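Consumer Claims and Household Evidence
Handout for Unit 3: Care Labels, Wash Tests and What They Prove

Read this before Friday. Bring the label from something you own and have washed many times.

Most advice on clothing care comes from people selling detergent, machines or clothes. That does not make it wrong. It does mean you should ask what was tested, on what, and against what, and in my experience the answer is usually missing.

1. The claim

Take the Drodo leaflet we looked at last time. It says that garments washed with Drodo Cold "stay new up to 3 times longer." Longer than what? The leaflet never says. "Up to" covers every result from no difference at all to the best single shirt in the pile. "New" is not defined, and I doubt the writer wanted it to be.

Compare the Cloria leaflet, which at least names an outcome: loss of color after repeated washing. Color can be measured with an instrument. Whether the instrument was used is a separate question, and the leaflet is silent on it. 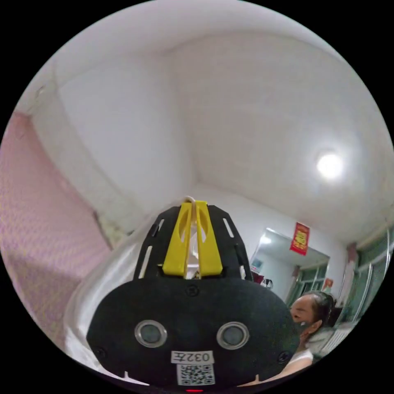 2. The sample

Cloria reports a survey of 1,075 households. Big number, small print. Only 202 of them returned the second form, the one filled in after the trial, and the headline result rests on those. People who bother to send back a second form about laundry are not typical people. They may be pleased with the product, annoyed by it, or just tidy by habit. We can't tell which, and neither can Cloria.

Ask also who chose the clothes. If each household picked its own, you are comparing one family's work jeans with another family's good blouses.

3. The comparison

A fair test needs a control. For washing, the usual method is to wash matched pieces of the same cloth, half with the product and half without, in the same machine on the same setting. Amaral did something close to this, then spoiled it by washing the control pieces warmer. The cooler water alone could account for the gap they report.
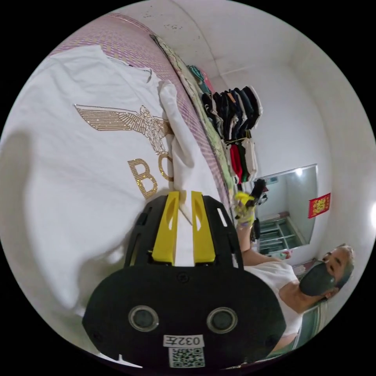
Decorated clothing is a weak spot in nearly all of these studies. Test cloth is plain. Glued and printed decoration can fail long before the fabric does, so a result for plain cotton tells you little about it. "Wash inside out" is repeated everywhere. It sounds sensible and may well be right, but the Clelleck guide states it as settled and cites only an earlier Clelleck guide.

4. For discussion

Rewrite the Drodo claim so that it could be shown false. Most first tries still leave a way out, usually in the word "new."

Find 2 places in the Cloria leaflet where a number is given without its base.

Reading: the Amaral report, methods pages only. Skip the summary until you have written down what you think the methods can support.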